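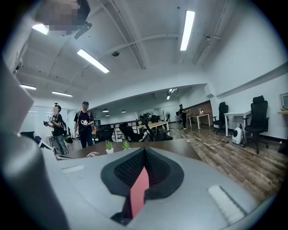

Februar, Sonntag, kurz nach halb neun abends

Eigentlich wollte ich heute nur schnell die Sterbebücher von Anberg abschließen, und nun sitze ich doch wieder seit dem Mittag daran, weil mir Rima am Freitag noch den zweiten Packen Scans geschickt hat (danke, Rima, wirklich, die Qualität ist um Klassen besser als bei der ersten Lieferung!). Also der Reihe nach, damit Orlando morgen weiß, wo er einsteigen kann.

Erfasst sind jetzt 542 Einträge für den Kältewinter, alle mit Sterbedatum, Alter und Straße. Bei 48 davon fehlt die Todesursache ganz oder ist so verkürzt, dass ich sie lieber offen gelassen habe. Der Schreiber in Anberg kürzt »Lungenentzündung« auf mindestens drei verschiedene Arten ab, und eine davon sieht seinem Kürzel für »Altersschwäche« zum Verwechseln ähnlich. Bitte nicht raten, sondern ein »u« in die Spalte setzen, wir gehen das später zusammen mit Eusebio durch, der diese Handschrift am besten von uns allen liest.

Was mich den ganzen Nachmittag beschäftigt hat, ist Torvik. Das Viertel liegt gleich neben Alell, die Häuser sind ähnlich alt, die Leute waren ähnlich arm, und trotzdem stehen in Torvik für die schlimmsten Wochen nur 25 Alleinlebende in der Liste, in Alell mehr als doppelt so viele. Cristian meint, das liege an den Läden und der Wärmestube, die in Torvik offen blieben, da sei man eben noch vor die Tür gegangen und vermisst worden, wenn man nicht kam. Das klingt schön und vielleicht stimmt es auch – nur haben wir für Alell noch gar keine brauchbare Einwohnerzahl nach Haushaltsgröße, und ohne die ist der Vergleich nichts wert. Édgar wollte im Stadtarchiv nach den Kohlekarten fragen, auf denen müsste die Personenzahl stehen.

Noch ein Wort zu den Gesprächen in Skistside: Die alte Frau aus dem Eckhaus hat mir am Telefon fast eine Stunde lang vom Treppenhaus erzählt, vom Eis an der Innenseite der Fenster und davon, wer wem Suppe gebracht hat. Ich habe mitgeschrieben, so gut es ging, die Reinschrift folgt.

Offen für morgen: Dubletten zwischen Kirchenbuch und Standesamt prüfen, Straßennamen vereinheitlichen (alte Schreibweise behalten, neue in Klammern), Édgar wegen der Kohlekarten anrufen.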